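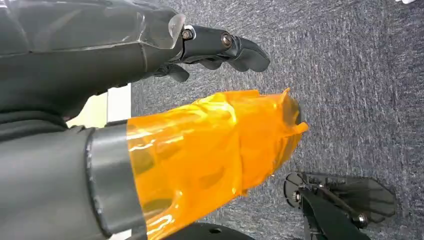
[service-robots] Re: Hand won't let go of thin cards
From: Sumaiya Abeysekara
To: service-robots list
In reply to: Tanvir Khan

Hello Tanvir, and hello everyone I haven't written to since the Clarnden meeting (I do owe several of you email, and I'm sorry!),

Your message made me sit up, I have to say. We had the very same thing happen in January at the front desk in Skoltham, and I've been meaning to write it up for the list ever since. So thank you for the push. I'm quoting your whole message for those who only get the digest.

Tanvir Khan wrote:
> Hi all,
> We run a two-armed unit with Fluvex hands for passing small items to
> people. Boxes, bottles and pens are all fine. With thin plastic cards
> we get a release fault every so often. The guest takes hold of the
> card, pulls, and the hand tightens when it ought to open. Last week a
> guest had her fingertips right up by the thumb when it did this. She
> wasn't hurt but she was startled, and so was I.
> The log shows the release request going out and the hand reporting
> "open", while it plainly isn't. Has anyone seen this? I have turned
> the grip force down and it just drops the cards on the floor now.
> I'd like to keep the unit in use if I can.
> Tanvir

First, and please forgive me for being the bossy aunt of the list: I'd stop doing handovers to people until you've found it. You can keep the unit running and let it lay the cards down on the counter, that's what we did, and guests were perfectly happy picking them up from there. A hand that says it's open when it's closed is a safety fault in my book, however gentle the grip is. Turning the force down makes the pinch softer but leaves you with the same wrong report, and you'd be trusting that report the next time too.

Now for our own sorry tale. We had done 282 card handovers with hardly a hiccup, and I'm afraid we'd all become rather relaxed about it. Then one afternoon Aníbal Ayala was standing in as the guest, took hold of the card, and the hand squeezed. He pulled, and it squeezed harder. He did what anybody would do and brought his other hand up to help, so now we had two of his hands in there and the robot quite sure that it had let go. Kwok-wai Hsiao pressed the stop, and I was so glad he was beside it and hadn't wandered off for coffee. The stop took the power off the arm, but the fingers stayed where they were. None of us had thought that through! The hand holds its last position when the power goes, so Aníbal could slide his fingers out but the card stayed put, and it was nearly 20 minutes before we'd found the right tool and backed the thumb off by hand.
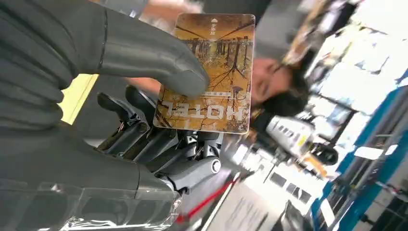

WHAT WE FOUND IN THE THUMB

With a card, the grip comes down to the thumb pressing on the face of it, so everything depends on that one fingertip. Our hands wear gray gloves, with a seam running down the back of the thumb. After enough handovers our glove had crept round by 5 millimeters or so, and there was a fold of rubber bunched up under the tip. The pad underneath felt the fold pressing on it and took that to be the card. When a guest pulled, the fold dragged along, the pad read it as the card slipping away, and the slip response did its job and tightened. Perfectly sensible, from the hand's point of view, poor thing.

The false "open" came from somewhere else and took us much longer. Mesfin Woldemariam sat with the logs for most of a week (he'll tell you it was less, don't believe him) and found that our own handover script marked the hand as open as soon as the request was accepted. It never went back to look at the finger positions. So I can't lay that one at Fluvex's door, it was ours from start to finish, and I'd look very hard at your script before you write to them.

A heavier object hides all this, I think, and that may be why your bottles and pens behave. We never saw it with anything thicker than a phone, though I wouldn't swear to that as a rule.

What we changed, in the order we did it:

The glove gets checked before every session. Pinch the thumb tip and see if the rubber moves. If it does, off it comes and it's put on again.

The script reads the thumb and first finger positions before it reports "open". If they haven't moved within 2 seconds, it quits the handover and asks the guest to let go.

Slip response is turned off from the moment the release is requested. We do drop a few more cards now. I can live with cards on the floor.

The tool for backing off the thumb hangs next to the stop button, on a string, and everybody on shift has tried it once with the power off.

One thing I still don't know is whether the clear covers on the hands play any part. Ours look fine, but Fagerlund had theirs rubbing at the wrist last year, and if anyone from there is reading I'd love to hear how that ended. I also haven't tried any of this on our other arm, the one with the orange film on the gripper, so please don't take my settings across to something like that without testing.

Tanvir, if you can send me a stretch of log from just before the release request to just after the fault, Mesfin has offered to put it beside ours. And do give my best wishes to the lady with the startled fingertips.

Warmly,
Sumaiya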